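Karnmont Research Forum > Manipulation > Methods and Results

Stereo input and handle localisation in the litter scooping task 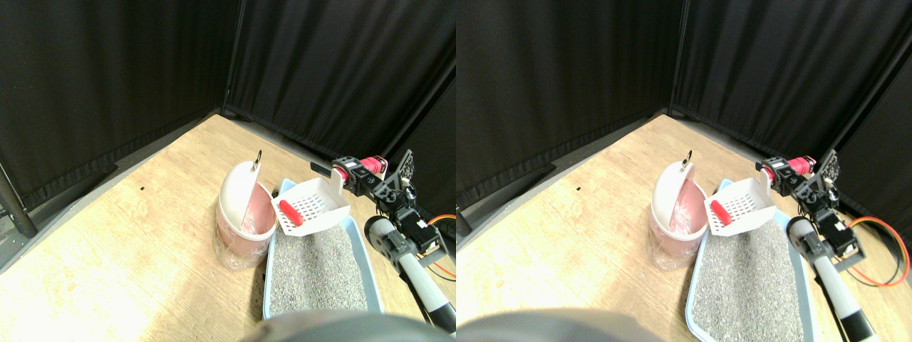

Left and right views, litter tray task, curtained enclosure.

Posted by ochou_tk (Tsz-kin Chou), July 2024

Members are invited to comment on the draft result circulated under the Zosumcombe project. The policy receives both views as a single side-by-side input, with no depth map computed beforehand. Our claim is that the offset between the two views is sufficient for the policy to localise the red handle of the scoop. We compared 2 input conditions, stereo and left view only, with 3 training seeds for each. Handle localisation error was lower under stereo for every seed.

Reply from olehtinen

Thank you for circulating this. I do not consider the claim established. The handle is bright red and lies against a white scoop and grey litter. A colour cue alone could account for much of the performance. The motor on the arm is also red and sits close to the scoop, which may confuse a monocular policy for reasons that have little to do with depth. I would ask for a condition with a grey handle before the word "sufficient" is used.

Reply from lau_cw

I support the request for a further condition, although I disagree on the motor. Its position is known from the joint encoders and the policy receives those values. My concern is the dark rounded shape at the bottom of both views, which partially obscures the near end of the tray. Any stroke that finishes there is being evaluated with partial visual evidence. The draft should report near-end and far-end strokes separately.

Reply from ochou_tk

Both points are noted. Per-region results are in the Ko logs and can be tabulated. I would retain the colour of the handle for the main experiment, as changing it would break comparison with the October baseline. A grey handle can be added as an ablation.

Reply from olehtinen

An ablation is acceptable provided it appears in the body of the paper. An appendix would not satisfy me.

Reply from gdeng

Could the authors state whether the curtains were kept for all seeds? A plain black background favours the method, and readers will ask how it behaves in an ordinary laundry room.

Reply from ochou_tk

The curtains were kept throughout. We make no claim regarding other backgrounds and will say so in the limitations section. A revised draft will be posted in this thread.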